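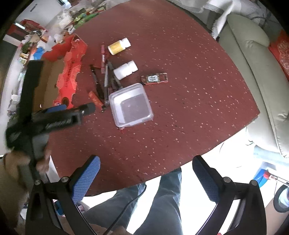 Jianguo Zeng

Search this site Enter keywords Go

Home Newsletter Past Issues Workshop Tips Contact

Filed under: Small Spaces, Desk & Drawer

Well, November has arrived and so has my yearly urge to clear off the worktable. I say yearly, but my wife would tell you it comes about every time I can't find a pen that writes. It was Monday evening, I needed to sign one little form, and I went through 11 pens before I got a line out of one of them. Eleven! So the form got signed and then I just kept going, and I didn't get up again until it was past my bedtime.

I started with the pens, mostly to get even with them. My method is simple: a piece of scrap cardboard, a good firm scribble, and a second chance if the first one skips. (Markers get a third chance if the cap has been on tight. I'm soft on markers.) Anything that passes gets to lie down with the others in a row, all pointing more or less the same way, so I can see what I really own. A row of pens tells you a lot more than a mug full of pens. In a mug you only ever use the two in front.

Red markers are what I never seem to have enough of, by the way. I label everything in red, a habit left over from my years in the stockroom at Dranivby, where black was for what came in and red was for what had to go out by Friday. I still get a little nervous when I see a red label on the freezer dumplings.

Then there's the paper and card. I keep the fancy pieces from the New Year, the bright red ones with printed characters and cut edges, and I'm not sorry about it. They're cheerful, and they make wonderful gift tags if you're patient with the scissors. What I did finally do is stop storing them loose. They go flat against a stiff piece of plain cardboard now, same with the small red packets, and the whole bundle slides in upright at the side of a drawer. If you stack them lying down, something heavy always ends up on top and the corners curl. Ask me how many I've ironed.

A couple of you wrote in after the last issue asking what I use for the small stuff, and whether I'd gone for the Tolteo drawer inserts I was mooning over. I did buy a set! They're nice, they're well made, and they're 2 inches too wide for my drawer, so they live in the hall closet holding batteries. My fault for measuring the outside of the drawer. For the worktable I've gone back to clear plastic containers with lids, the squarish kind, and a big cardboard box to put them in.
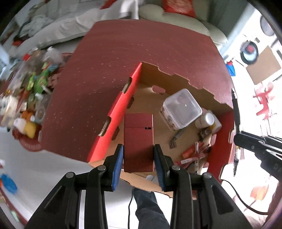 I have strong feelings about the big cardboard box. People are in such a hurry to flatten them, and a sturdy one with hand holes is better than half the bins at the store. You can carry it from room to room while you sort, you can tip it toward you to see what's at the back, and when the flaps get ragged it owes you nothing. The last fancy organizer I tried was from Eletti and it cost me 18 dollars, and I couldn't fit a box of envelopes in it.

My only rule for the box is that tall things stand up and go in first. Little boxes on end, bottles next to them, clear container off to one side where you can lift it straight out. Small loose things go in last, and I do mean last, because they will find the bottom all by themselves. I make an exception for anything with a blade. My utility knife gets its blade pulled all the way in and then lies in the box where I can see it, after a morning a few years ago that my thumb remembers better than I do.

Wrappers and dried-up tubes are where I get stuck. I'm the sort who thinks there's one more squeeze in there. What helped was setting the kitchen timer for 5 minutes and doing nothing but trash until it rang. I filled a grocery bag, and I haven't missed a thing yet, though I did go back for one glue stick – I've got a Kawaguchi lamp kit to finish before the holidays and the paper shade keeps coming away from the ring.

So that's the table, more or less. The drawer underneath is another matter and I'm leaving it for next month. If you have a trick for rubber bands, please send it along, mine have all gone sticky and I've got a whole jar of them.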